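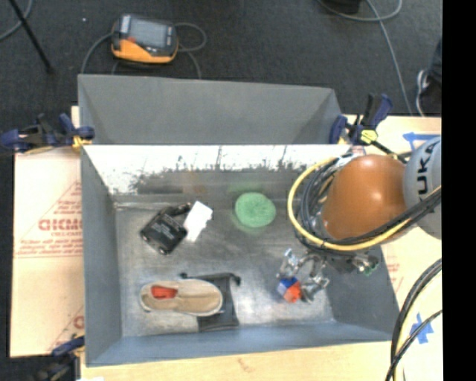 I've been nosing round print shops for years and I still get a little thrill from the smell of warm toner, so when Lanying Fan asked me over to Sonumura one morning in August I was out of the door before she'd finished the sentence.

She runs the short-run side there: menus, parish magazines, poetry pamphlets with a print run of 20. "People think small jobs are easy money," she told me, clearing a chair so I could sit down. "They take just as long to set up as a big one, and the customer cares twice as much!"

Her latest headache was a 156-page cookery book on Jellano, an uncoated stock she loves (I can see why – it feels like good pillowcases). The first proof came out muddy. "All the tomatoes looked like liver," she said. "I built a new colour profile and ran 12 more sheets before I'd let the author see one."

Did she never fancy sending it out to a litho printer? She pulled a face. "For 512 copies, maybe. She wanted fewer than that, and she wanted to change the soup chapter halfway through."

We got on to binding then, and she's firmly in favour of sewing anything that has to lie flat on a worktop. The cookery book is being glued all the same – the budget wouldn't stretch – and she's still cross about it. The covers go on next week.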